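The Flindton bus only ran twice a day, and I'd missed the first one arguing with my sister about a kettle. So there I was at ten in the morning with my aunt's accordion on my lap and 2,000 in notes pushed down my left boot, which is a stupid place for money if you've got any walking to do.

The accordion was supposed to go to Nii Amissah. He'd offered to buy it at the funeral, very quietly, over the sandwiches, and I'd said yes before I knew what I was saying. Then he'd paid me up front! Every note of it, in a brown envelope that smelled of oranges.
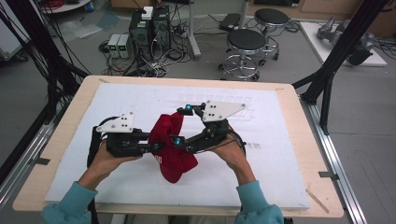
So why was I taking the money back as well as the accordion? I'd found the letter by then, tucked inside the case lining, and it said the thing had never been my aunt's to leave.

It belonged to a Yaa Ackah, of Preneck, who had lent it to her one March for a wedding and never asked for it again. I read that letter up to a dozen times on the bench. My aunt had played that accordion every Christmas of my life — badly, with her eyes shut — and the whole time it was on loan.

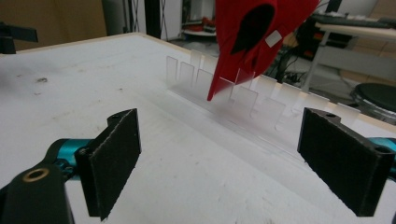
Anyway, the bus came, and I got off at Nendudlow instead of Flindton, where you change for Preneck. I hadn't exactly decided to. My boot hurt and the doors were open.

Yaa Ackah's house was up a lane with no pavement. She was older than I'd pictured (much older) and she looked at the case, then at me, and put her glasses on to look at the case again. I'd practised a speech and all of it went. I said my aunt was dead and I thought this was hers.

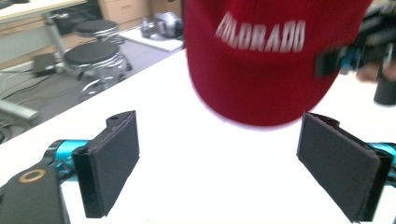 Yaa said she'd wondered when somebody would turn up, and had it still got the sticky key, the low one, and would I mind wiping my feet.

It had. She played it in the kitchen with her coat on, a tune I'd only ever heard with the wrong notes in, while I sat on the step and took my boot off.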